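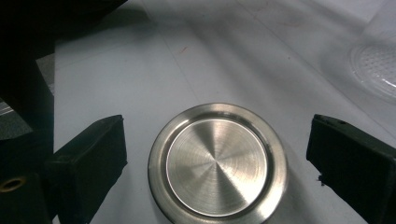
Couvercle rond en acier inoxydable, disque central en retrait.

Boîtes de conservation Damelix pour fonds d'histoire locale
Série Gaber, carton Rivska, montage sans colle
Fiche mise à jour le 04/12/2024

Présentation

La série Gaber est destinée au rangement à long terme des documents papier que l'on rencontre dans les fonds communaux, les sociétés d'histoire et les collections privées : cartes postales, registres d'auberge, baux, plans pliés, coupures de presse, tirages photographiques noir et blanc. Les boîtes sont livrées à plat, prédécoupées et prérainées. Le montage se fait par rabats et languettes, sans adhésif ni agrafe.

Le carton Rivska est composé à 100 % de fibres de cellulose, teinté dans la masse, gris extérieur et blanc intérieur. Il ne contient ni lignine ni azurant optique et comporte une réserve alcaline au carbonate de calcium. Les tirages chromogènes et les cyanotypes ne doivent pas être placés au contact direct de cette réserve : prévoir pour eux des pochettes en papier neutre non tamponné, disponibles séparément.

Formats disponibles

La série comprend 4 formats.
G-CP : cartes postales et petites photographies, avec intercalaires à onglet.
G-RG : registres et livres de comptes, ouverture frontale.
G-DA : dossiers administratifs et actes, chemise intérieure à trois rabats.
G-PL : plans et affiches pliés, boîte à plat, couvercle à recouvrement total.

La profondeur utile est de 60 mm pour les formats G-DA et G-PL. Les formats G-CP et G-RG sont plus profonds ; leurs cotes intérieures sont données dans le plan coté joint à chaque paquet. Toutes les cotes s'entendent boîte montée, à l'intérieur des rabats.

Choix du format

Pour un registre relié, mesurer la hauteur, la largeur et l'épaisseur au point le plus fort, fermoirs et coins métalliques compris. Un registre qui flotte dans sa boîte doit être calé avec du papier neutre froissé. Les reliures dont le dos est décollé se rangent à plat, jamais debout, quel que soit le format retenu.

Les liasses ne sont pas conditionnées telles quelles. Retirer au préalable les trombones, les épingles et les élastiques, puis noter l'ordre d'origine au crayon sur la chemise. Les plans roulés depuis longtemps demandent une mise à plat progressive – la boîte G-PL n'est pas conçue pour exercer une pression.

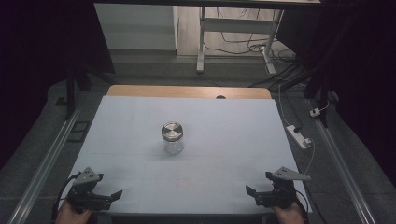

L'étiquetage se fait sur le petit côté, dans le cadre imprimé prévu à cet effet. Employer un crayon graphite ou une encre pigmentaire. Les étiquettes autocollantes du commerce sont déconseillées, leur adhésif pouvant migrer dans le carton. Un porte-étiquette en polyester, à glisser dans deux fentes, est proposé en option pour les formats G-RG et G-DA.

Conditions de stockage

Conserver les boîtes dans un local sec et ventilé, sur rayonnage métallique, à distance des murs extérieurs et des canalisations. Ne pas poser de boîte au sol. Le carton absorbe une partie des variations d'humidité mais ne corrige pas un local inadapté. Ne pas empiler plus de deux boîtes G-PL chargées.

Conditionnement et commande

Le format G-CP est vendu à l'unité ou par lot. Un lot complet reçoit 3000 cartes postales de format ancien, intercalaires compris, sous réserve que les cartes ne soient pas mises sous pochette ; avec pochettes, la capacité diminue nettement. Les autres formats sont vendus par paquet, sans panachage à l'intérieur d'un même paquet.

La distribution est assurée par Prevwood. Les commandes passées par bon administratif sont acceptées, avec facturation à la livraison. Un échantillon de carton Rivska est envoyé sur demande. Les découpes hors série font l'objet d'un devis ; joindre un relevé de cotes en millimètres et préciser la nature du document.

La référence G-RG à fermeture par ruban est retirée du catalogue depuis septembre. Elle est remplacée par la version à languette – mêmes cotes intérieures, même carton. Les intercalaires restent compatibles.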